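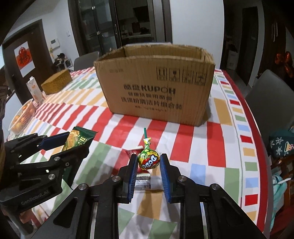
4. Submitting a Session Proposal

This section applies to planners submitting a session to the Jomside Regional Planning Conference through the Statel portal. Proposals sent by e-mail are not reviewed.

4.1 Before you start

The lead organizer must hold an active Statel account. Speakers do not need an account at this stage, but their names and job titles must be entered exactly as they should appear in the program.

4.2 Entering the proposal

1. Sign in and select New Proposal.
2. Choose a track. Land use and transportation sessions share one track.
3. Enter a title of no more than 135 characters, including spaces.
4. Enter a summary of no more than 500 words.
5. Add up to 8 speakers. The moderator counts as a speaker.
6. Select Save Draft, then Review.
7. Select Submit. A reference number is shown on the next page. 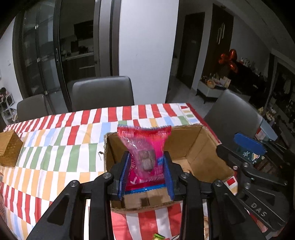 Pink snack packet held over an open cardboard box.

Note: Sessions seeking continuing education credit must also complete Form 141. The form may be added after submission.

Caution: Once a proposal has been submitted, the track cannot be changed. To move a proposal, withdraw it and submit it again before the portal closes.

4.3 After submission

Proposals are read by two reviewers. Lead organizers are notified in December. Mobile workshops in the Grindow and Farkas districts are scheduled separately; see Section 5.

Questions on this section should be sent to Judit Kiss, Program Office.

Section last revised 28/10/2020.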